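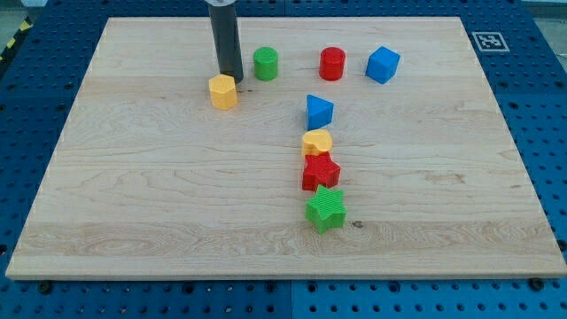 Welche Holzfeuchte gilt für die Messwerte in der Tabelle?
Alle Werte beziehen sich auf den Zustand nach Klimalagerung bis zur Massekonstanz. Wurde eine Probe bei abweichender Feuchte geprüft, steht die gemessene Feuchte in der Spalte feuchte_ist, und der Rohwert bleibt unkorrigiert.

Oleo – Datensatz zur Ölaufnahme von Laubholzoberflächen

Inhalt
Oleo enthält Messreihen zur Aufnahme trocknender Öle durch gehobelte und geschliffene Laubholzoberflächen. Erfasst sind 2000 Einzelmessungen an 49 Brettern. Eine Messung entspricht einem Auftrag auf einem markierten Prüffeld mit anschließender Wägung.

Dateien
messungen.csv – eine Zeile pro Auftrag
bretter.csv – Holzart, Herkunft, Rohdichte, Schnittrichtung
oele.csv – Chargen, Viskosität, Verdünnung
protokoll.txt – Abweichungen vom Prüfablauf

Spalten in messungen.csv
brett_id: Schlüssel zu bretter.csv
feld: Position des Prüffelds, gezählt ab Stirnseite A
koernung: letzte Schleifstufe, leer bei gehobelter Fläche
oel_id: Schlüssel zu oele.csv
masse_vor, masse_nach: in Gramm, Dezimalpunkt
einwirkzeit: in Minuten
feuchte_ist: in Prozent, leer bei Normalklima

Herkunft der Proben
Das Material stammt aus zwei Quellen. 32 Bretter lieferte das Sägewerk Pultau, die übrigen kamen aus Restbeständen der Tischlerei Lévesque. Bei den Restbeständen ist das Einschlagjahr unbekannt, das Feld einschlag bleibt dort leer. Riegelwuchs und Farbkern sind in bretter.csv als Merkmal codiert, aber nicht nach Ausprägung abgestuft.

Bekannte Einschränkungen
Die Waage wurde im Dezember getauscht. Messungen davor tragen waage=1, danach waage=2. Eine Vergleichsreihe liegt nur für Ahorn und Buche vor.
In 34 Zeilen ist masse_nach kleiner als masse_vor. Vermutlich wurde überschüssiges Öl zusammen mit Schleifstaub abgenommen. Die Zeilen sind mit flag=N gekennzeichnet und wurden nicht gelöscht.
Stirnholzflächen sind nicht enthalten. Aussagen zur Trocknungsdauer lassen sich aus den Daten nicht ableiten.

Einlesen
Zeichensatz UTF-8, Trennzeichen Semikolon. Die Spalte brett_id muss als Text eingelesen werden, sonst gehen führende Nullen verloren.

Nutzung
Freie Verwendung mit Quellenangabe. Für Auswertungen nach Holzart sind die Gruppengrößen in bretter.csv zu prüfen, die Verteilung ist ungleich.

Pflege
Shinji Aoki, Projekt Stinstead. Fehlermeldungen bitte mit brett_id und feld einreichen.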